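Two Weeks with the Clellow Cable Kit

Print this page | E-mail this page
14 comments | 37 shares

I've been wanting to get my hands on the Clellow kit ever since Vullard put it on their summer list, and in July a loaner finally turned up at my door. It's a pair of small arms with two-finger grippers, wrist cameras, and a software package that's meant to learn fiddly household jobs from you – you drive the arms for a while, it watches, then it has a go by itself. Vullard sells it as a cable kit first and foremost, which made me laugh, and then I looked at my own kitchen counter and stopped laughing.

Setup took me 90 minutes, and a good chunk of that was the clamps. They're fine on a desk but they really don't love a stone countertop with a rounded edge (I ended up cutting strips from an old rubber shelf liner, and they haven't budged since). The software found both arms on the first try, which I can't say for the last two kits I reviewed! Calibration is a matter of touching the fingertips to a printed card, and the app talks you through it in plain English.

I did most of my runs in the evening, after the dishes, with every charger in the house dumped out in one heap. The job I gave it was simple enough to say out loud: pick up one cord, get it clear of the others, put it down straight. White cords were what I cared about most, because that's what most of mine are.
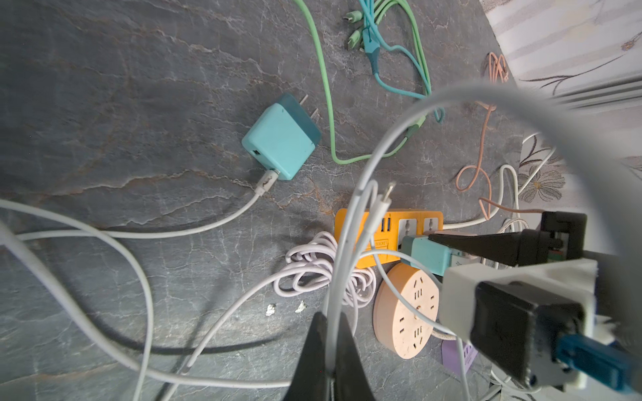 The wrist view is the part I'd pay for. You get it full size in the app while you're driving, and after an hour or so I'd quit looking at the arms at all and was working off the screen. Close things go soft, so you learn to trust the shape of a cord and not wait for it to sharpen up. Colored cords were easier for me to follow than white on white, and I'd guess the software feels the same way, though Vullard doesn't say so anywhere in the manual.

Grip strength goes from 1 to 10 in the settings. I lived at 4. Anything over 6 and the fingers pinch hard enough that I worried about thin cords, and at 2 they let go the second there's any pull from the rest of the heap. I'd love a way to change it in the middle of a run – right now you have to stop, go back to the menu, and start over.

The full kit is $1,818 with both arms. That's a lot for tidying chargers, I know, but you can retrain it for other jobs, and I've already got it half decent at folding dishcloths. If you only want to try the idea out, the single-arm Huanca starter set is cheaper and runs the same app. I missed the second arm badly when I unplugged it for a day, though, so I'd save up.

I'm keeping the loaner another month and I'll post more from the dishcloth runs once I've sorted through them.

Related items
Dirska gripper pads: worth the upgrade?
Huanca starter set, first look
Clamps that hold on a curved counter edge
Vullard summer list: what I'd skip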